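Sorting the Leftovers: My Report on the Polton Supply Room Project

For my project this semester I picked the most boring problem in the building, which is the pile of mixed stuff that ends up in the supply room at Polton. I wanted to know if a shared bin works better than labeled shelves for small odds and ends. My notes cover June only, and I logged 912 items. I thought it would go faster than that — it didn't!

I started with shelves. Every shelf got a Bergeron label with a category on it, and people mostly followed them for the normal things like pens and folders. The trouble was anything weird. If an item had no obvious home, it got shoved on the bottom shelf and stayed there until Sunday, when I did my cleanup.
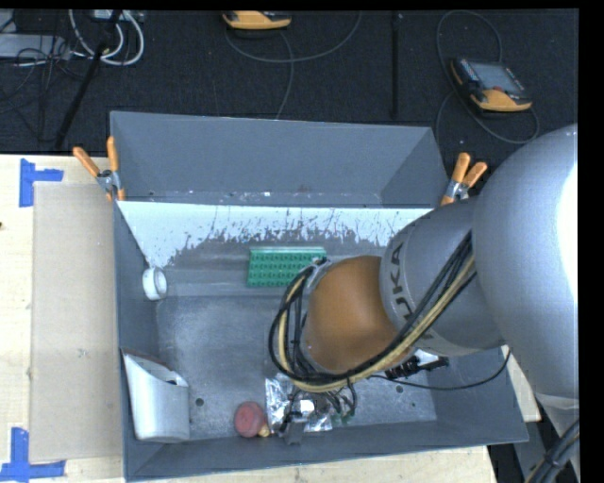
Bins are way more forgiving, and I got kind of attached to them. You drop your thing in and walk away. The downside is that shapes don't mix well in a big open box. Take the crinkly silver packet and the round red thing right beside it: one of those would slide flat into a drawer and the other never will. I had the same headache with anything like that white roll standing on its edge by the left wall (I wanted to give rolls a peg, but I ran out of time).

So I ended up with 3 groups: flat, round and "stands up by itself." It sounds silly, but sorting by shape was easier for me than sorting by use, and I stopped arguing with myself over every item. Next semester I'd like to try it in the Guvach building, where the room is bigger and the shelves are worse.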